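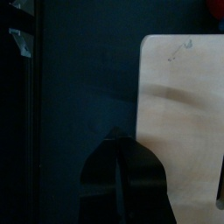 The Blue Wall

Siwan Pumphrey did not believe in the colour. Navy, the landlord had called it, as if that settled the matter. To her it was the blue of a school jumper, and it went darker on a slant towards the middle in a way she put down to cheap paint.

"It's restful," said Cayetano.

"It's gloomy. You'd say it was restful if you had the lease to sell."

He did have the lease to sell, or half of it, and he went back to looking at his phone.

The studio was on the second floor of the old Starkdale mill. Leire Rivas had made all her puppet films there, five of them, and had left in August for a better room with a worse view. She had taken the lights and the tables. She had left the tall black upright on the left, with its grooves and its pale little brackets, and a note saying it was the best thing in the place and not to let anyone shift it.

Siwan pushed it with one finger. It stayed where it was, which proved nothing. Plenty of bad furniture stays where it is.

"What did she hang from it?" she asked.

"The moon, I think."

"You think."

"There was a moon in the last film. It had to hang from something."

She had seen the last film. She remembered a fox, a bridge and a great deal of night, and she had supposed the night went back for miles. People at the showing had talked about the depth of it. Bonifacio Calvo, who cried at adverts, had cried. And here was the whole sky, a few steps from the door, and you could have leaned a bicycle on it.

"How much?"

"3797 for the year. Heating's separate."

"There's heating?"

"There's a heater," said Cayetano, with some care.

She asked him to switch off the lamp by the door. He sighed and did it. The wall went back a little. The slanting shadow stopped looking like paint and began to look like weather, a long way off, and the upright might have been the edge of a window. Siwan watched it for longer than she meant to. It was a trick, obviously. She had been caught by it once already and had paid for the ticket.

"Put it on again," she said.

He did, and it was a school jumper.

"I'd want it in writing about the heater," said Siwan, "and I'm not saying yes."

Cayetano was already looking for a pen.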